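Section 4. Comparing two hands on the peg board

Read section 3 first. If the arms have not been homed since the last power cut, none of what follows will give you numbers worth keeping.

This section covers fitting two hands to a pair of arms and running them against the same set of parts. The Stedstead brochure says a swap and recalibration is a quick job. Negin Hashemi and I timed ours at 83 minutes with both of us working, and we had done it before. Plan your day with that in mind.

4.1 Before you start

1. Put the controller in Hold and wait for both arms to stop moving.
2. Turn off power to the wrists. The Hold state does not do this for you, whatever the status page says.
3. Lay the board flat on the table. Press down on each corner. If it rocks, shim it.
4. Put the parts on the board with space for a hand to come down beside each one.

CAUTION: Keep your own hands off the board any time the wrists are live. Both arms can reach its centre.

4.2 Fitting the hands

1. Line up the wrist ring and turn until it stops. Don't force the last bit.
2. Plug in the signal cable, then the power cable.
3. Leave enough slack for a full wrist turn and check it by moving the wrist by hand.
4. Start Plindden and load the profile for each side separately.

Note: Plindden will happily load a left profile on the right arm and report no fault. Check the side yourself.

4.3 Calibration

1. Run the finger sweep with nothing in the hand.
2. Run it again. If the two results differ by more than 54 counts on any finger, reseat the hand and start over.
3. Save under a new name. Never overwrite the last good file.

The auto-tune button is supposed to replace all three steps. Marjan Soltani tried it on both hands and got a thumb that closed late each time. We don't use it - you may have better luck.

4.4 The comparison run

1. Pick one part and have one hand grasp it.
2. Bring it up over the far end of the board.
3. Move the other hand in, open, with the fingertips pointing at the part.
4. Stop with a small gap between them and check the position readout on both arms.
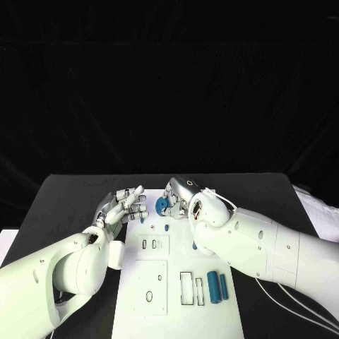
5. Close the gap at the slowest speed. If either wrist reports contact early, back off and write down the reading.
6. Repeat with the same part until you have 69 attempts, then swap the roles of the hands.

Note: Log every attempt, including the ones you'd like to forget. The Dumik figures leave out any grasp that slipped before the lift, and that makes a middling hand look like a very good one.

CAUTION: Small pegs can be pushed over by a hand that is working on something else. Look at the board between attempts.

4.5 Reading the results

A high score on the big round parts tells you very little. Nearly anything with fingers can hold those. Look at the pegs first, then at how the score changes between the first ten attempts and the last ten.

Fault 1307 means the grip force reading has dropped out. The Gough support sheet calls it harmless. Throw out the attempt anyway and check the signal cable before you go on.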